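Hotel Sundura or Pelska Guesthouse for a first visit?

harbor_lint
Posted Jul 25, 2023
We've got eight nights booked off in March and I keep going back and forth. The Sundura wants 173 a night with breakfast, the Pelska is a lot cheaper but has no elevator and my knees aren't great. Has anyone stayed at both? I'd rather walk to dinner than sit in a taxi, if that helps.

twobagsmax
I've done both! Sundura twice, Pelska once, and I'd go back to the Sundura in a heartbeat. Breakfast runs till 11, the beds are firm (good firm) and the front desk sorted out our ferry tickets while we drank our coffee. Ask for a room facing the garden. The street side gets the delivery trucks and they start early.

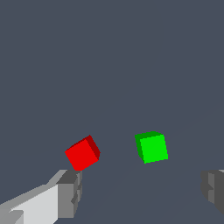
Also the 24 bus stops right outside, so you can skip the airport shuttle unless you land late. We took it with two suitcases each and it was fine, just have coins ready.

oldmapguy
Going to disagree with twobagsmax. I paid Sundura prices last spring and got a room the size of a closet with a shower that couldn't make up its mind. The Pelska has 32 steps up to reception, I'll give you that, but they carried my bags and put me on the lowest floor when I asked. Big windows, quiet, and the owner's mother makes the jam.

harbor_lint
Oh no, now I'm back where I started. 32 steps once or twice a day I could manage, I think. Is there a handrail?

oldmapguy
Yes, left side going up.

kestrel_mo
Throwing in a third one, sorry — have you looked at the Kettani? It's up by the old market, renovated, elevator works, and the price sits between your two. Downside is the restaurant, skip it and eat at Erkar down the hill. Get the lamb. We went three nights running.

twobagsmax
Erkar is great but the Kettani has zero charm, come on. It could be an airport hotel anywhere.
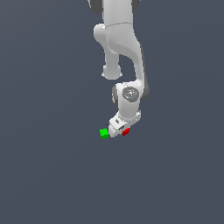 kestrel_mo
Charm doesn't get my suitcase upstairs! The rooms are plain, sure, but they're clean and the air conditioning is silent. The color scheme is white on slate gray, and that's the bathroom too. I slept better there than anywhere else on that trip, and the lady at reception let us check out at two without charging for it.

oldmapguy
Gray bathroom for that money, no thanks. But the elevator is a fair point for bad knees.

harbor_lint
OK, how about splitting it? Four nights at the Kettani, then four at the Pelska if my knees are holding up. Do either of them let you cancel late in March or is that already busy season?

kestrel_mo
Kettani let us cancel up to two days before, but that was booking direct. No clue about the Pelska.

oldmapguy
Email them, they answer the same day. Ask for the lowest floor while you're at it.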